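Gripper closed on a technician's thumb: what Gyamfi changed after the folding fault

The pinch happened in September, near the end of a long block of laundry runs at Gyamfi's test apartment in Peswood. A gripper that should have stayed open closed on Kojo Dankwa's left thumb and would not let go for several seconds. He had a bruise and a split nail, and was back at work the next morning. The two-arm robot stayed off for much longer.

Theophilus Asamoah manages the apartment. He agreed to talk about the fault now that the internal report is closed, and Dankwa and controls engineer Ilango Kurup joined him for part of the conversation.
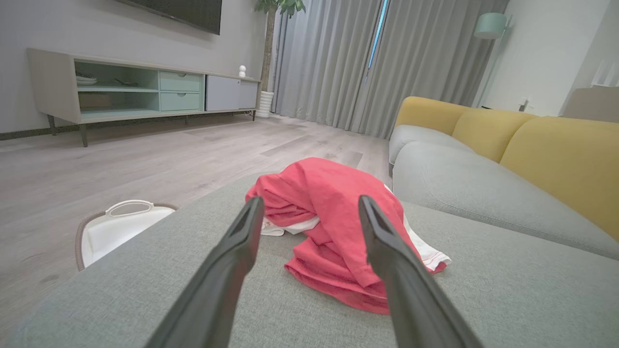
Page last changed: Mar 29, 2019

The job the robot was doing is a dull one. It picks up sports clothes left on the sofa, spreads each one out and folds it. Asamoah chose clothes because they are hard to hold. "A box tells you where its corners are," he said. "A shirt in a heap doesn't. You are guessing at which layer you've got, and you guess wrong a lot."

The team had done 1,301 runs on the current grippers, a two-finger model from Flevau. Dropped clothes were common and caused no worry. A dropped shirt is logged and the arm tries again.

What happened in September started the same way. The right arm picked up one layer of a shirt and missed the other. Dankwa paused the run from the tablet and reached in to pull the cloth straight.

"I'd done it plenty of times," Dankwa said. "The pause stops the arms. They did stop. The arms never moved, I want to be clear on that. It was only the fingers."

The fingers on the right gripper were open. When his thumb was between them, they shut.

"My first thought was to pull," he said. "That was the wrong thing to do, and it's how I split the nail. Senyo hit the stop button and it stayed shut, because with the power off those fingers hold where they are. So then we had to put the power back on to open it. I didn't like that part at all."

Senyo Amegashie, the other operator on the shift, used the jog control to open the gripper. There was no hand release on that model. Asamoah said he had known this from the manual and had never thought through what it meant for a person who was caught.

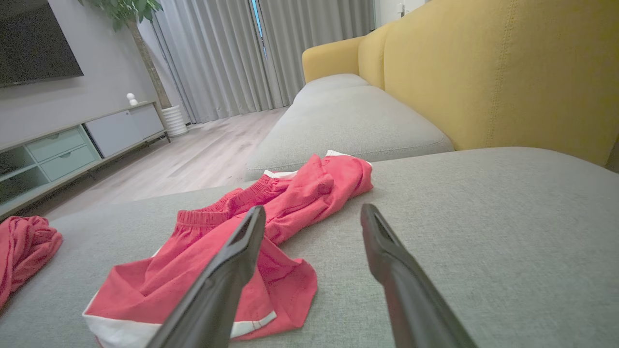
Gripper fingers over a pair of red shorts on the sofa seat.

Kurup spent the first few days looking in the wrong place. He suspected the grasp software, which had been updated that week, and rolled it back. The fault did not return, so for a while the rollback looked like the fix.

"I was ready to sign it off," he said. "Then Kojo asked me why the log had a gap in it."

The gap was 300 milliseconds long. During it, the gripper had stopped reporting to the main computer. When contact came back, the gripper's own controller carried out the last command in its queue. That command was a close, sent just before the pause and never confirmed. The pause covered the arm joints. It did not clear the queue in the gripper.

"So you have two faults on top of each other," Kurup said. "The link drops out for a moment, and the queue isn't cleared. With only the first one you get a late grip. With only the second you probably never find out."

The dropouts were traced to a connector at the right wrist. Folding turns the wrist much further than the pick-and-place work the robot did earlier, and the cable had been tied too short. At the far end of the turn it pulled on the plug. Kurup put the arm through 1,000 wrist turns with nothing in the fingers and recorded 99 dropouts, nearly all of them in the last part of the turn. With a longer loop of cable he repeated the test and recorded none.

He does not regard the cable as the real problem. "Cables go bad. If a bad cable can close a gripper on somebody, fixing the cable isn't enough."

The changes made since then are these. A pause now clears every queue, including the ones in the grippers. After any loss of contact the fingers stay as they are until an operator confirms on the tablet. Closing force during folding has been turned down by half – cloth never needed the old setting. There is also a new rule on reaching in: grippers open, drive power off, and the light on the controller checked by the person whose hand is going in.

Asamoah was asked whether the last rule is being followed.

"Mostly," he said. "It adds time to every snag, and people get tired of it. I've had to speak to people twice. One of those times it was me who should have been spoken to."

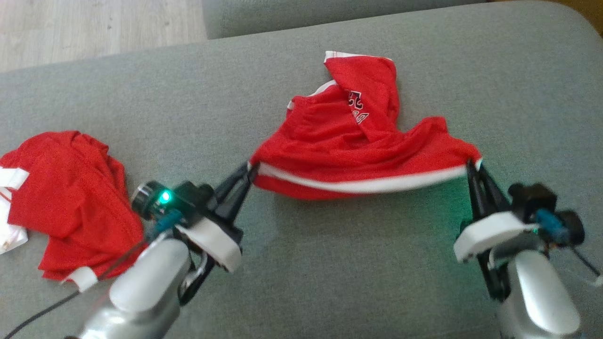 Both arms holding a red garment by its lower corners.

The hand release remains open. Flevau has offered a finger set with a manual latch, and the team has one pair on trial. Kurup finds the latch stiff. Dankwa can work it with his right hand but not with his left, and he has asked for that to go in the notes, given which hand he had free.

Folding itself is back on the schedule. Shorts go better than shirts, Asamoah said, and the waistband helps when the robot can find it. He would not say when the next results will be published.

Dankwa still does most of the shifts. Asked if he feels differently about the machine, he thought about it for a while. "I look at the fingers more than the arms now," he said. "Before, I watched the arms."

Comments (3)

Alfredo Ocampo
We had the same thing with a queued command on a packing line. Stop button did its job and the tool still finished its move when we powered up. Check what your pause really covers – ours covered less than the label said.

benchtop_m
Did the lower closing force hurt the grip on thicker stuff like towels? Half sounds like a lot.

Ilango Kurup
@benchtop_m Towels slip more, yes. We set the force by item now and towels get a bit extra. Still well under the old number.

Related
Cable routing on wrists that turn a lot
Masstead warehouse trial paused after second battery fault
Reading a gripper log: where to look for gaps
What a stop button does and doesn't do

Get our newsletter once a month. Enter your email to sign up. You can unsubscribe at any time.

This site uses cookies to remember your settings. Accept | Manage cookies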